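Housekeeping and Room Care, Comville evening course
Handout 8: Clearing and wiping a work table

I promised I'd write this one up properly, so these are my notes from class with a few things I forgot to say out loud. It's all about tables this time. Chairs and shelves come in the next handout, and floors get a whole evening to themselves.

Start with what's on the table. I know everybody wants to grab the cloth first (I do too!), but if you wipe around things you end up with little islands, and then you wipe again, and the islands have moved. So take everything off. Cups and open containers go first, on a tray, and loose paper goes in one pile that you do not sort. Sorting is a different job and it will eat your evening.

When the top is clear, brush it down dry before any water gets near it. Crumbs and grit turn to paste under a damp cloth, and grit also scratches. I use a soft hand brush and go from the back edge toward me, catching the stuff in a dustpan held under the front. Long slow strokes. If you flick, you'll be doing the floor as well.

Now the cloth. Fold it in half and in half again so you have 8 clean faces to work through, counting both sides as you refold. Somebody in the Gradmont group got a different number and we spent far too long on it – fold one yourself and see. Wring it hard. It should feel cool in your hand and leave no drops when you squeeze.

Pale tops need a bit more patience than dark ones. Specks show up, and so do smears, and a smear on a matte white surface only shows when you crouch and look across it toward the light. So crouch! Try a speck with the cloth first, then a fingernail, then a plastic scraper held nearly flat. If it's still there after that, it may be a mark in the surface itself, and you should leave it alone.

Edges are where I get fussy. If the top has a bare wood or particleboard edge, keep water away from it. Particleboard swells, and once it's swollen it stays swollen. Wipe along the edge with a nearly dry cloth, then go over it again with a dry one.

For practice at home, do one table the whole way through and write down how long each part took you. My own first try, years ago in the break room at Wouters, took most of an hour, and I'd forgotten the back edge completely. Bring your times with you and we'll compare.

Room numbers, as I keep getting asked: we're in 763 until the end of the month and then back in 804. Spare cloths are in the supply closet, second shelf, and please hang the used ones up when you're done.

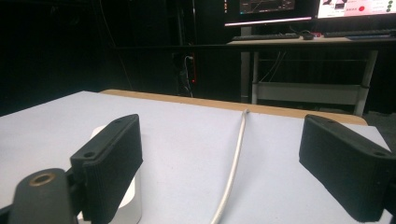 One more thing on drying. Give the top a few minutes before you put anything back, and check the bottoms of the cups while you wait, because a ring on a clean table nearly always comes from there.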